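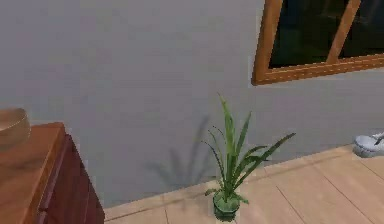 Storing a car for the winter: battery, fuel, tires, moisture

Most of the trouble people find in spring comes from four things: a discharged battery, stale fuel, brakes that have seized on, and moisture inside the body. The steps below are in the order I do them on an older car kept in an unheated garage from late fall to March.

Fuel

Fill the tank nearly to the top on the last drive and add stabilizer before the fill, so the two mix. Run the engine long enough afterward for treated fuel to reach the carburetor or injectors. On a carbureted car with an electric pump you can then cut the pump and let the bowl run dry. I do this on the Paucar kit car and leave the other one alone.

Oil

Change it before storage. Used oil carries acids and water, and there is no benefit in leaving them against the bearings for months. Write the mileage on the new filter with a paint pen.

Battery

Disconnect the negative lead first. If the garage has an outlet, leave the battery on a maintainer with a float mode, not a plain trickle charger. If it has none, take the battery out and bring it up once a month. A rested 12-volt lead-acid battery should read 12.6 volts or a little better. Below 12.4, charge it the same day.

Check first that the radio code is written down somewhere. Maribel Rengifo lost hers two winters ago and had the unit out of the dash to get the serial number. 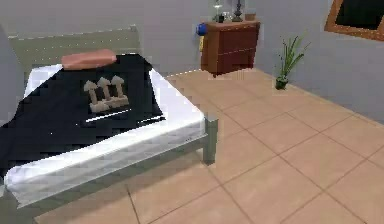
Clean the terminals while they are off. Baking soda and water, a stiff brush, rinse, dry, then a thin film of petroleum jelly once the clamps are back on. Keep the solution away from the vent caps.

Brakes

Do not set the parking brake. Chock a wheel on both sides and leave the car in gear. On rear drums especially, the shoes can bond to the drum over a damp winter. If the car has just been washed, drive it far enough to dry the discs before parking.

Tires

Raise the pressure a few psi above normal and stay under the maximum on the sidewall. If the car goes on stands, support it under the suspension where the design allows, so that the bushings stay near ride height. Stands go on concrete or on a plywood pad, never on gravel.

Moisture

Vacuum the carpets and lift the mats. Wet padding under a dry carpet is common, so push a hand underneath at the front footwells. Clear the drain holes in the sills and doors with a plastic cable tie — wire scratches the paint and starts the rust you are trying to avoid.

A tub of calcium chloride crystals in each footwell works if it is emptied. I use the 600-gram size and check every 11 days or so, more often in a wet spell. Stand it in a tray, because the liquid is corrosive.

Use a breathable cover indoors. Plastic sheet traps condensation against the paint.

Mice

Steel wool in the tailpipe and the air intake, with a tag on the steering wheel that says so. Milagros Ospina uses snap traps along the garage wall as well, and has had no chewed wiring since.

Starting it up over the winter

Leave it off. Ten minutes of idling puts water in the exhaust and does not get the oil hot enough to drive anything out.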